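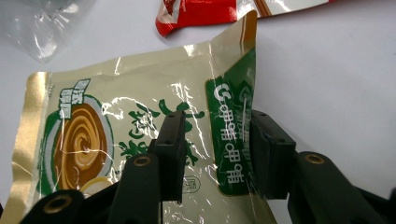
Coffee sachets and a water boiler for a small waiting room - what works?

Posted in Small Business Help > Customers and Premises
656 views

Wafula Okoth
I run a small repair shop for sewing machines together with my cousin. We have five chairs near the window where people wait, sometimes half an hour, sometimes longer if the belt must be changed. Until now we offered only water. Many customers ask if there is coffee, and in October it becomes cold by the door, so I would like to give them something warm.

I do not want a big machine. We had one in my previous job, a Lusa with a milk tank, and cleaning it took more time than serving the customers. My plan is to put single sachets of instant drink (coffee mix with milk and sugar already inside) and a water boiler on a small table. My doubts are the following:

1. Is it cheaper to buy sachets by the carton, or will they become old before we use them? The wholesaler Maksymiv sells cartons of 1000, and we have maybe ten visitors in a day, not all of them drinking.
2. How do you keep the powder from becoming hard? Our shop is a little damp in winter.
3. Is it safe to let customers pour the hot water themselves? Some come with small children.

The electric outlet near the chairs is shared with the lamp and one test machine. I don't know if this matters. Thank you in advance for any advice, and please excuse my English, it is my third language.

Phyllis Heywood
Just get a thermos. We used one at the church hall for years and had no trouble. Fill it in the morning and again at lunch.

Sorcha Sheehan
I had the same plan for the waiting corner in my pet grooming salon, so I can answer most of this from experience. I am also not a native speaker, so we will understand each other well.

About the carton: do not buy 1000. Please calculate first. If you have ten visitors and half of them drink, it is 5 sachets in a day, and the carton will stay with you for 200 working days. This is most of a year. The date on the box may allow it, but you must read the date before you pay, as wholesalers sometimes give a lower price exactly on the cartons which are closest to the end. I buy boxes of fifty and I pay a little more for each one. I also learned that people want to choose. With one big carton of sweet milk coffee you have nothing for the person who drinks it black, or for the person who wants tea. I keep three kinds in a tin with a lid, and plain sugar beside it.

About hard powder: a closed foil sachet keeps the damp out quite well. The problem comes when the sachet has a small tear or when somebody opens one and leaves the rest. My rule is that an opened sachet goes to the bin the same evening. Keep the box on a shelf, not on the floor and not above the boiler, where the steam goes up. I made this mistake in my first winter - the outside boxes became soft and the labels fell off, although the powder inside was still good. If you squeeze a sachet gently and feel stones in it, throw it away.

About hot water: I don't let customers pour it. I ask "Would you like a warm drink?" when I take the dog, and I make it myself. It takes two minutes and they like to be asked. If you cannot leave your bench, use a pump flask with a locking button and put it at the back of the table, where a child's hand does not reach. Also check that the cable doesn't hang in front.

And yes, the outlet matters! My boiler is a small Tida and the plate underneath says 2000 watts. A boiler of this kind should have a wall outlet for itself, without an extension cord. If your test machine has a motor, I would not put both on the same circuit before you ask an electrician.

One more small thing is the cups. Paper cups with a single wall are too hot to hold, and people put them down on anything, in your case maybe on a sewing machine. Buy the double wall, or wash real mugs.

Gearóid Moriarty
Agree about the outlet. We tripped the breaker twice before we moved ours. Put a bin next to the table too, a small one with a lid, otherwise the empty sachets end up in the plant pot.

Wafula Okoth
Thank you to all. I will take a box of fifty and the pump flask, and I will boil the water in the back room, where there is a free wall outlet. Sorcha, did you put any sign about allergies for the milk powder, or do you only tell people?

Sorcha Sheehan
I cut the ingredients list from the outer box and taped it inside the lid of the tin. When I change the brand I change the paper.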